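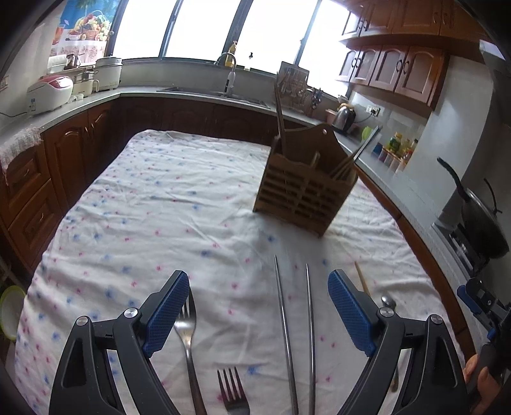
手持ちグリッパでデータを集めるだけの計画なら、ロボットアームは初年度に買わなくてよいのか。

買わずに始められる。収集の段階で必要なのは手持ちグリッパ、記録装置、置き場所、それに人の時間で、アームが必要になるのは学習した方策を実機で試す段階である。ただし見積りは初年度のうちに取っておく。納期は予算年度の都合を聞いてくれない。

ロボット機器調達論 第5回配布資料
家庭内作業の機材計画と予算書の書き方

前回の宿題(消耗品一覧)は返却済み。「その他一式」とだけ書いた人が複数いた。気持ちはわかるが、経理には気持ちを読む係がいない。今回はその続きで、台所の食器類を片づける作業を題材に、計画から発注までを一通りやる。

1 前提

想定する研究室は次のとおり。

予算 400万円(税込、単年度)
期間 10月の採択通知から年度末までの6か月
目標 食器類の操作デモを3,000本
人員 学生と、名目上は指導することになっている教員

アームは手持ちがない。台所は借りる。ここまでは先に決まっていて、皆さんが動かせるのは配分だけである。実務でも大体そうなる。

なお本資料に出てくるPralley、Andaris、Pruitt、Zokarの見積りは演習用に配る別紙を見ること。別紙の金額は税抜きと税込が混ざっている。直してから配ることも考えたが、世の中の見積りがそうなっているので残した。

2 作業から逆算する

予算書を機材のカタログから書き始める人が多い。カタログは楽しいので仕方がないが、順番としては作業の一覧が先に来る。何を、どこから、どこへ、どう持ち替えて動かすのか。それが決まらないうちは、指の長さもパッドの材質も選べない。

食器類は、予算を組む側から見るとかなり性格の悪い対象である。フォークは布の上に寝ていると薄い。金属の箸は細いうえに滑る。木の箸は滑りにくいが、立ててある束から一本だけ抜こうとすると隣もついてくる。スプーンは柄をつまんだ瞬間に、先のほうが好きな方向を向く。どれも値段は安いのに、つかむ側には高い注文をつけてくる。

作業一覧には最低限、次の欄を設ける。

対象物(材質、寸法、寝ているか立っているか)
始点と終点
片手か両手か
失敗したときに誰がどうやって元に戻すか
一回にかかる時間

四つ目の欄を空白で出す人が毎年いる。落としたスプーンは自分では机に戻らない。戻す時間は人件費であり、デモの時間より長いことがある。

台所側の条件も書いておく。机に布を敷くなら、しわは毎回違う形になる。学習の観点からは歓迎すべき多様性で、収集する側にとっては単に鬱陶しい。窓が明るい部屋では、背景が白く飛ぶことも見込んでおく。遮光の道具を買うか、飛んだまま使うかは、方針として先に決めて書く。現場で議論を始めると、その間の時給が静かに積み上がる。

3 費目の立て方

(1)手持ちグリッパ

本体価格だけ見るとPralleyの見積りが安い。よく読むと指先パッドが別売りで、充電器も別売りで、ケースに至っては「お問い合わせください」となっている。Andarisは高いがパッドの予備が付く。演習ではこの二社を同じ条件に揃えて比較表を作ってもらう。揃える項目は、パッド、電源、保証年数、送料、修理中の代替機の有無。

比較表の備考欄には、値段に出ない点を書く。把持幅、重さ、手の小さい人が一日持てるかどうか。仕様書の重量は、たいてい一番軽く見える状態で量ってある。午後の後半に腕が上がらなくなる現象は、仕様書には載らない。

片手分か両手分かは、金額がほぼ倍違うところなので慎重に決めること。「とりあえず一台」で始めて翌月に追加すると、単価も送料も改めて払うことになり、そのうえロットが違って較正をやり直す。逆に両手分を買って、作業一覧には片手の作業しかないという予算書もあった。審査する側はこういうところだけ妙に丁寧に読む。

(2)消耗品

指先パッドは減る。減り方は対象物による。金属の縁や柄ばかり相手にさせる計画なら、布や樹脂相手の計画と同じ交換周期を書いてはいけない。周期の根拠がないときは、最初の月に試して決めると書けばよい。根拠のない数字を自信ありげに書くと、翌年、その数字を根拠として引用する後輩が現れる。

ねじ、結束バンド、テープ、拭き取り用の布。ひとつひとつは昼食より安いが、買いに行く人の往復を含めると昼食では済まない。まとめて発注する。

食器そのものも消耗品に入れる。家から持ってくるのは禁止。理由は所有権で、曲がったフォークをめぐる家族会議に大学は参加できない。新品ばかり揃えると、表面がきれいすぎて困る場合がある。傷のある中古を混ぜたいときは、領収書が出る店を選ぶこと。

(3)記録と保存

意外に膨らむのがここである。Pruittの保存サービスは容量課金で、置くのは安く、取り出すのが高い。Zokarは月額固定で、解約の手続きだけが難しい。6か月の計画なら月額は6か月分で足りるように見えるが、年度が終わってもデータは消えてくれない。翌年度以降の置き場所を一行書いておく。書いていない予算書は、年度末に誰かの机の下の外付けディスクになる。

容量の見積りは、使うデモの本数で計算しないこと。失敗したものも撮影した時点では同じ大きさである。3,000本を目標にするなら、捨てる分も一度は保存される。

(4)場所

台所の借用料、光熱費、清掃、原状復帰。貸主に説明する文面は早めに作る。「食器を動かすだけです」と言って借りた部屋に、三脚とケースと延長コードを運び込むと、貸主の顔が少し変わる。延長コードの本数と、炊飯器や電気ケトルと同じコンセントを使うかどうかも事前に確認する。ケトルを入れたらブレーカーが落ちたという報告書は、読み物としては面白い。

写り込むものの扱いもここに書く。棚の調味料の商品名、壁の掲示、人の顔。片づけるのか、後で処理するのか、処理するなら誰の時間か。

(5)人の時間

もっとも過小に見積もられる費目。収集の時間のほかに、準備、較正、休憩、片づけ、転送、確認がある。演習では、拘束時間のうち30%を収集以外に充てる前提で計算を始めてよい。始めてよいと書いたのは、計算が終わるころには足りないと気づくはずだからである。そのときは数字を直し、直した理由を一行添える。

謝金の単価は学内規程に従う。規程にない職種名を創作しないこと。「箸操作専門員」と書いてきたグループがあり、事務から丁寧な電話があった。

4 配分の例

比率だけ示す。金額は各自が別紙から計算する。

グリッパ本体 機材費の大半を占めてよい
消耗品 少額でも独立した費目にする
保存 年度後の分を含める
場所 光熱費を別立てにする
人件費 最後に残った額を当てないこと
予備費 ゼロにしないこと

人件費の行について補足する。機材を全部選んでから残額を人件費とした予算書は、一目でわかる。端数が妙にきれいなのである。400万円ちょうどに合わせたい気持ちは理解するが、合わせるなら予備費で合わせる。

5 両手作業の見積り

両手分のグリッパを計上するときは、二本の手がそれぞれ何をしているかを作業一覧に書く。片方がスプーンの柄をつまみ、もう片方は脇で待っているだけという時間も当然ある。待っている手の分も機材費はかかるし、記録もされる。

審査で聞かれるのは「片手でできる作業ではないか」である。箸立てへの出し入れだけなら、片手でできると言われて反論しにくい。反論したいなら、押さえる手が要る作業、受け渡しの要る作業を一覧の中に入れておく。質疑の場で思いついた作業は、その場の全員に思いつきだとわかる。

較正の時間も左右で別に取る。左だけ調子が悪い日があり、そういう日に限って左利きの学生が当番である。
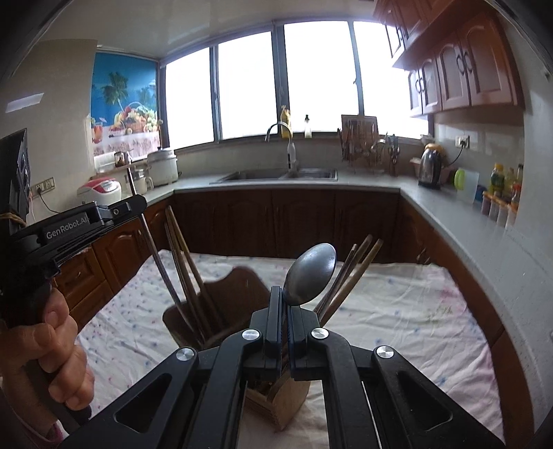

6 アームをいつ買うか

冒頭の問いに戻る。初年度に買わないと決めた場合でも、次の三点は初年度の計画書に書く。

どの機種を候補とするか。指先の形が手持ち側と違いすぎると、集めたデータの使い道が狭くなる。グリッパを選ぶ時点で、アーム側に付く手先の見当はつけておく。

設置場所の床と電源。借りた台所にアームを固定するのは、たいてい契約上できない。固定できる場所を別に探すことになり、そこには台所がない。台所らしきものを作る費用が、ここで初めて計画書に登場する。流し台の値段を調べる授業だとは思っていなかった、という感想を去年もらった。

買わない場合の終わり方。評価をどこまでやって成果とするか。実機での評価なしに「実機で動く」と書かない。「動くと期待される」も、できれば書かない。

初年度に買う派の言い分も載せておく。アームがあると失敗が早く見つかる。3,000本集めた後に、つかみ方が実機では再現できないとわかるのは高くつく。これは正しい。正しいので、レンタルの見積りを一社は取ること。短期でも最低契約期間があり、短期という言葉の意味は会社によって違う。

7 発注の順序

順序は、納期の長いものから。価格の高いものからではない。本体が届いたのに充電器が来月という状態は、倉庫としては健全だが研究としては止まっている。

一、場所の仮押さえ
二、グリッパ本体と付属品(同じ伝票で)
三、保存先の契約
四、食器、布、箸立てなど作業対象一式
五、消耗品の追加分

検収は開封して動かすところまで。箱の外側に印鑑を押すと、中身も検収したことになる。左右が揃っているか、パッドが両方の指に付いているか、ねじが締まっているかを見て、型番を写す。

8 提出物

作業一覧、比較表(PralleyとAndaris)、保存費用の試算(PruittとZokar)、予算書、理由書。理由書はA4で一枚以内。「最先端の」「革新的な」は使用禁止とする。二枚目に続いた理由書は、一枚目しか読まない。

表計算ファイルは数式を残したまま出すこと。合計欄に手で打った数字があると、私は必ずそこから見る。

次回は保守契約。別紙を忘れずに持参。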